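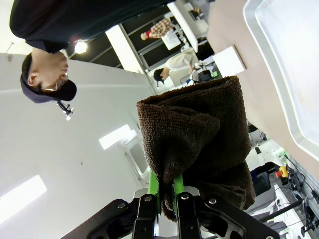 Brown towel between the green fingertip pads

From: Roswitha Steinbach
To: Trestolell readers list
Date: Jan 25, 2026
Subject: Re: Length limit for letters

Lutz Sperling wrote:

> My letter on the Hokthorpe parking plan came back on Friday with a note
> saying it was 60 words over. I have written to the paper for 11 years and
> never had one returned for length. Has the limit changed? If it has, I
> missed the announcement. I would also like to know if a letter can be
> split and run over two issues.
>
> Lutz

Lutz,

The limit did change. It went from 350 words to 300 with the first issue of the year, and the notice ran on page 2 under the masthead. It was small and I can see how people missed it. I have asked for it to run again in February, next to the letters this time.

Your name, street and phone number don't count toward the total. The headline doesn't either, and we usually write our own anyway. If you quote from an earlier letter, the quoted words do count.

We don't split letters. We tried it once with the library series and readers who saw only the second part wrote in to complain about things the first part had already answered. You can send a second letter on the same subject, but the rule is still one per person per month.

On the parking plan, I would cut the paragraph about the old bus stop. The part about Lenz Street is the stronger one and it is what the council will vote on. If you get it back to me by Wednesday noon it can go in the next issue. Please paste it into the email. The attachment you sent opened with the line breaks missing and I had to count by hand.

For the others who asked: yes, we still print letters we disagree with, and no, we don't print unsigned ones.

Roswitha Steinbach
Letters page

Recent on this list
Re: Gavitell column, correction wanted
Print run now 2,917
Letters about the Hokthorpe school vote
Delivery late on Lenz Street again
Re: Unsigned letters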